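Rondix Community Help
Clothing and fabric care
Ticket 4000: Pink t-shirt won't fold square, one side always comes out longer
Status: Solved
Opened by: Getachew Endale
Handled by: Marthinus Khumalo

Getachew Endale, 9:10 am

Hello all, hoping somebody can put me out of my misery with this one! I've been redoing how I store my t-shirts (all the summer ones came out of the loft in June and I swore I wouldn't just shove them in the drawer this year) and I'm using the Rondix square fold, the one on the printed card that comes with the Zwane drawer dividers. It goes beautifully on everything except the pale pink tees. On those I get a sort of lopsided diamond with one corner poking out, and when I stand it up in the divider it slumps over sideways like it's had a long day.

What I've tried so far:

Folding slower. No difference.
Ironing first with the steam right up. Looked lovely for a minute, same diamond at the end.
Turning the shirt round and starting from the other side. The stray corner just moved to the other side, which I suppose is a clue of some sort but I don't know what it's telling me.
Swearing. Mild improvement in mood only.

I fold on a black cloth so I can see the edges properly, pale pink on my bedspread just vanishes. I start with the shirt laid out sideways, so the body runs left to right.

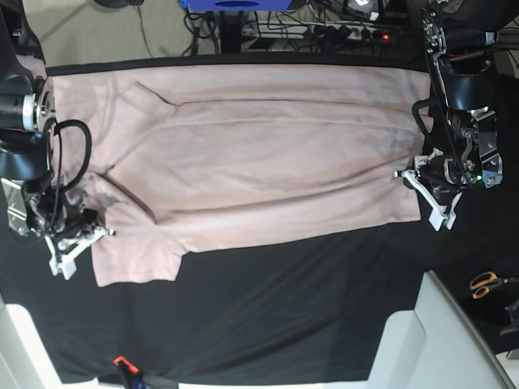 My gut says the sleeves are to blame. The card says "smooth sleeves flat" and then goes straight on to the first fold, and I can never tell whether flat means sticking out or tucked in. On my older shirts it doesn't seem to matter, but the pink ones are a softer cotton and they hang on to whatever shape you last left them in.

Drawer is a bog standard one, 600 mm wide inside, with the dividers at the narrow setting. Any ideas very welcome.

Marthinus Khumalo, 9:48 am

Morning Getachew, thanks for such a full write-up, and sorry the pink ones are giving you grief. Few questions before I send you off doing things:

1. Before you make the first fold, are the two side seams sitting one on top of the other, or has the front slid about over the back?
2. Is the hem straight when you lay it out, or does it wander?
3. Does the cloth underneath move when you pull the shirt?

That third one sounds daft but I've had it catch me out at home more than once. If the cloth rides up with the shirt you think you've pulled the creases out, and then you let go and they all come back again.

Getachew Endale, 10:25 am

Right, been and looked. Number one, no, the seams are NOT on top of each other! The front has crept round so the seam sits a good bit inside the edge. I'd never have checked. I always line up the outside edges because that's what you can see, and the outside edge isn't the seam at all on these.

Number two, the hem wanders a bit, but I think that's the same problem.

Number three, yes, it ruckles up something awful. It's only a big tablecloth thrown over the table, with just the one clamp on the front edge.

I did a white one as well, to see if it was just the colour pink that hates me. I'd pulled it straight out of the basket all in a heap, no smoothing or anything. 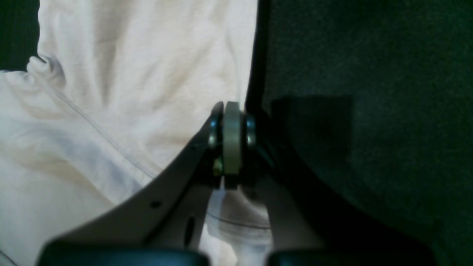 The white came out fine, which is maddening. Checked its seams afterwards and they were bang on the edges without my having to do a thing. So it's got to be how the pink ones are cut, or else they've twisted. They were a multipack from the Drenduvness outlet and they've been through my machine more times than I could tell you.

Marthinus Khumalo, 11:02 am

Ah, now we're getting somewhere. I'd put money on twist. You see it a lot with soft jersey tees: the fabric wants to turn round the body a little once it's been washed, and the seam ends up wandering towards the front. You can't iron it away for good. You can work round it though.

Try it like this:

Clip the cloth to the table at the corners, or swap it for a towel, which grips better.

Pick the shirt up by the shoulders and give it one good shake. Lay it down and leave the side seams where they want to be. Don't force them to the edges.

Straighten the hem with your hands flat, working out from the middle.

Fold both sleeves in over the body before anything else. I know the card isn't clear on this (I've passed that on, it's been moaned about before). Flat means in.

Now fold using the neck as your middle and ignore the outside edges completely. Long fold first, then bring the hem up to the collar, then once more.

If a corner still pokes out at the end, don't unfold the lot. Put one hand on the middle of the square, take hold of the stray corner and ease it back towards you until the sides line up, then tuck it under.

Getachew Endale, 1:15 pm

Had lunch, had another go. Results, in order of attempt.

First go, forgot the clips. Rubbish.

Second go, clips on (I used the Zultel ones off the picnic table, they're a bit fierce but they hold) and it was much better down the long side, but I'd left one sleeve half out like an idiot and got a lump.

Third go, sleeves in, neck as the middle, and I got as far as something I'd nearly call a square. Still leaning a bit towards diamond. The bottom corner was the one that needed your easing trick.
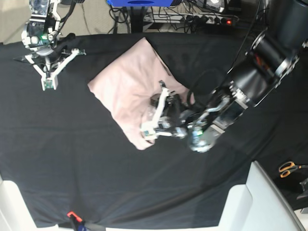 One question on that last bit. When I pull the corner, should I be holding just the top layer or the whole thickness? If I take only the top one it stretches and springs back, and if I take the lot the whole square wants to come along for the ride.

Marthinus Khumalo, 1:40 pm

The whole thickness, and keep your other hand properly planted in the middle so the rest stays put. Little tugs are better than one big one. With soft jersey you'll only get a wavy edge if you pull a single layer.

A slight lean doesn't matter once it's in the divider, by the way. What makes them slump is a fat side and a thin side, and that'll have been your sleeve lump. If they still flop, move the divider one notch in.

Getachew Endale, 3:32 pm

It's standing up! Whole thickness, little tugs, divider in one notch, and the pink tee is stood in the drawer next to the white one. It's still a touch wonky along the top if you go looking for it but I'm not going to go looking for it.

I did the second pink one straight after to make sure it wasn't a fluke and that's fine too. I've pencilled "sleeves IN" on the card in big letters. The clips have left little dents in the edge of the cloth, so I might try the towel next time.

Happy for you to close this. Might be back about jumpers.

Marthinus Khumalo, 3:50 pm

Brilliant, glad it's sorted. Marking as solved. For jumpers have a look at help note 101 first, it's a different fold altogether and you won't need the narrow setting. If you get stuck, open a new ticket and mention this one so I can find it.

Ticket closed.
Tags: t-shirts, square fold, twisted seams, drawer dividers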